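Minutes, Woston Toy Library – October 20, 2024

Held in the back room on Trumham Road. Duygu Bozkurt in the chair, which is the one with the good cushion. Eleven members present, two apologies, one of them for last time.

**1. Previous minutes**

Agreed, after the word "heated" was struck from the paragraph on the jigsaw shelf. Duygu wished it recorded that she had been in favor of "heated."

**2. Money**

Balance at the bank is $2360. Annual dues have come in from everyone except the usual household, who have promised it again. The spring book and toy swap in March cleared $465, and we are still finding that swap's leftovers behind the radiator. Rent on the back room stays the same until next summer. The landlord would like us to stop leaving the side gate open. We would like the landlord to fix the latch. Both positions were noted.

**3. Loans and returns**

The marble run is back, and so are most of the marbles. The family who had it has offered to look under the couch once more.

The wooden train set is overdue by four months. Duygu has called twice and spoken both times to a very polite child who says the bridge is still in use. It was agreed to try the parents.

A long talk followed on whether we should charge for late returns. Those in favor said it works for the public library. Those against said they had things out late themselves. Left as it is.

**4. Shape sorter blocks**

This took up most of the evening.

The blocks have been stored loose in a shoebox since the sorter's lid cracked, and the shoebox has now cracked too. The question was whether to repair the sorter, replace it with the Pestiver one at $40, or give up on the lid and lend the blocks with a board as a sort-and-match set for the under-threes.

Duygu had given the blocks a going-over with a damp cloth at home and reported that the paint is holding up. The star came in for praise. It has a slightly ribbed top that small children like to run a thumb across, and at least two grown members were doing the same thing during item 2. The yellow hexagonal one was called "the difficult one," as every child tries it in the wrong hole first and takes it personally.

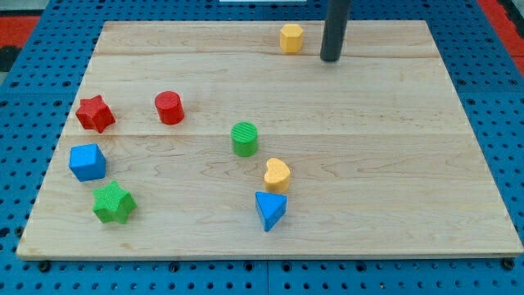
*Item 4: the blocks on the pale maple board, with the red star and the yellow hexagonal block toward the far side.*

Points raised on the board idea:

- Red, green, blue and yellow all show up well against pale wood. The old gray tray made everything look like leftovers.
- The board has visible grain and small knots. One member felt the knots would distract a toddler. Another felt that anything that distracts a toddler is worth $40 on its own.
- A board has no sides, so blocks will go on the floor. It was pointed out that blocks go on the floor in any case.
- Matching cards could be made by drawing around each block. Duygu has card stock and a steady hand, and will do them before the next meeting. The cards need to be laminated, as the last set was eaten.

There was then some back and forth on whether the red cylinder counts as a circle. For the cards it does. For the member who teaches geometry it does not, and she asked for that to be written down.

Agreed: lend the blocks with the board from the start of next month, at the usual rate. Do not buy the Pestiver sorter for now. The cracked lid is to be thrown out. Three people said they could find a use for it and were outvoted.

**5. Storage bags**

The drawstring bags from Ekinci arrived and are a good size for the puzzles, though the strings are long enough to skip with. Strings to be shortened before any bag goes out to a family. Anyone with sharp scissors and a free hour should tell Duygu. Anyone with blunt scissors has been asked to leave them at home this time.

Labels will go on the outside of the bags. The experiment with labels on the inside is over.

**6. Opening hours**

The request for a later closing time was discussed. Everyone thought it was a fine idea and looked at the table when asked who would stay. Brought forward to next time.

**7. Any other business**

- The kettle trips the lights if the heater is on. Choose one.
- A bag of knitted vegetables was left on the step with no note. They are very well made. We think one of them is a leek. Added to the play kitchen shelf.
- The sign-out book is full. New one needed, with lines this time.
- Somebody's casserole dish has been in the cupboard since the swap. It will be signed out to the first person who asks.

**Actions**

- Duygu: matching cards, phone call about the train set.
- All: look at home for marbles.
- Key holders: side gate, until the latch is fixed.

Meeting closed when the heater was switched on during the second pot of tea. Next meeting same room, date to be sent out by email.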